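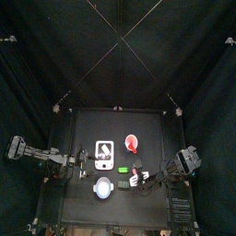 Home | News | Meetings | Allotments | Hall Hire | Contact

McPhee Road Residents' Association
Minutes of the March meeting, held in the back room of the hall, 7 p.m.

Present: Mereana Ruawai (chair), Anas El Fassi, Deirdre Ó Dálaigh, Abdelilah Fahmy, Flynn Ngata (minutes). Ten residents also attended.

1. Last meeting's minutes
Accepted with one correction. Deirdre did not "welcome" the new parking signs. She said she had seen them. The word has been changed.

2. Water meters
Most of the evening went on this. Stendance, the contractor for the meter program, sent a letter and a four-page leaflet but no representative. The chair read the letter aloud. It says the new meters will "help every household save" and that fitting is free. Anas asked where in the letter it gives the price per unit once the meter is in. It doesn't. He asked that this be written down.

The leaflet says the average household on the trial street saved $175 a year. Abdelilah wanted to know which street, how many houses, and whether anyone on it has children. The leaflet has a footnote, but the footnote refers to a web page, and the web page on Mereana's phone was a picture of a waterfall. One resident said her sister has had a Stendance meter for two years and her bill went up. Flynn pointed out that one sister isn't much better than one leaflet. The resident said the sister at least has the bills. It was agreed that copies of the bills would be useful, with the name blacked out if she prefers.

A resident from the upper end asked whether we were just against meters. Mereana said the association has no position. Deirdre said she does have one, and it is that a company paid per meter fitted will always find that meters are a good idea. Her remark is recorded at her request.

The leaflet's tips page came in for some rough treatment. It tells people to wash dishes in a bowl and claims this cuts kitchen water use in half, with no word on what it is being compared to. Anas said half of a running tap is one number and half of a full sink is another, and that the size of the bowl must come into it too. A big white bowl like the one on the table, with the loop handle on its side, would take a good deal more filling than a cereal bowl, and the leaflet draws no line between them. Abdelilah offered to measure at home for two weeks, bowl against tap, and bring the figures. Deirdre asked him to wash the same number of plates each time or not to bother. He said he had thought of that.

Action: Flynn to write to Stendance asking for the unit price, the name of the trial street and the number of homes in the trial. Letter to say we would like answers in writing before anyone signs a fitting form.

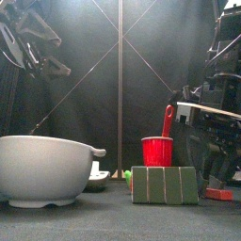

3. Leak on the main
The leak outside number 14 was reported again under reference 3063. This is the same reference as last time, which Anas takes to mean that it has not been looked at. Mereana thought it might mean the case is still open. Anas said those were the same thing. Several residents noted that the pavement there has now been sprayed with blue paint on two separate visits. There was some feeling that a supplier asking us to save water might start with this.

Action: Mereana to phone and get the name of a person.

4. Ploramum grant
We have been told we can apply for up to $2000 from the Ploramum fund for rain barrels. The form asks us to describe our "journey." Deirdre will fill it in but will not use the word. Abdelilah asked who owns the barrels if the association folds. The form does not say. Fandinent, who supply the barrels, are also named on the form as the people who assess it, and the meeting did not like this much. Agreed to apply anyway and ask the question in the cover letter.

Vote: four in favor, none against, Anas abstained.

5. Hall key
There are two keys and three people who say they have one. Carried over.

6. Any other business
A resident asked if the heating could be put on before the meeting instead of during it. Flynn to look at the timer.
Deirdre reminded everyone that the notice board is for notices and the sofa has been up there since January.

Meeting closed at 9:10 p.m. Next meeting in April, same room. Abdelilah's dish washing figures to go under item 2.

4 comments | 11 shares

Contact the secretary | © McPhee Road Residents' Association | Back to top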